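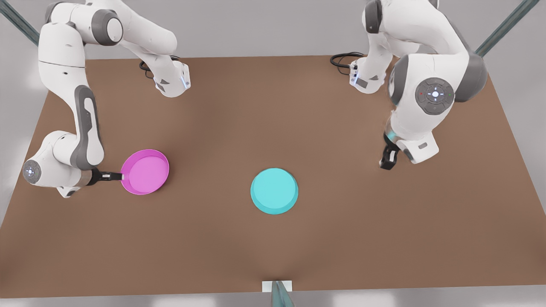 Fig. 1. Two-arm cell in simulation, pink pan held by the handle, left gripper open.

Notes for the session of 10 December 2018 – Tiziana Rinaldi

OK, so today I want to talk about a failure I spent most of November chasing. It's a good one for this course, as no alarm ever went off. The task came from the Gesutis exercise set: pick up the pink piece, bring it over to the blue one, set it down, let go. We ran it 906 times in simulation and 98 of those runs were bad. In every one of the 98 the controller reported a good grasp!

Please read that last sentence again before you start on the homework.

The check we inherited from the Nerkonlow code looks at one thing, finger width. If the fingers stop closing before they hit zero, something must be between them, so the flag goes to "held". I believed it too. But a finger also stops early when it lands on top of a rim, or when the two fingers pinch a sloped wall and it starts sliding out as they squeeze. Same width, same flag, and a piece that drops halfway across the table.

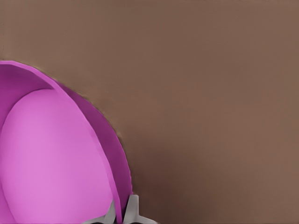 Fig. 2. Rim approach seen from close to the gripper, one finger inside the wall and one outside.

Rims are where I'd like you to spend your time. With a handle you get some slack on position. With a rim, the wall has to go into the gap between the fingers, and a small error in pose puts a fingertip right on the edge. I had 5 mm of error in my camera calibration (my own fault, I'd copied an old file) and that was plenty.

What I changed, in order:
1. Fixed the calibration file. Boring, did most of the work.
2. Added a lift test: raise the piece 2 cm, stop, check the width again.
3. Made the second arm wait until the lift test passes. Before that it moved on the "held" flag alone, and that's the safety part – on real hardware you'd have one arm moving in while the other is about to drop something.

I haven't tried a force threshold yet. Ngô's chapter has a decent section on it, and the Jekusier logs on the course page include motor current if you want to play with that.

Homework: take ten failed runs from the logs and write down the first moment you could have known.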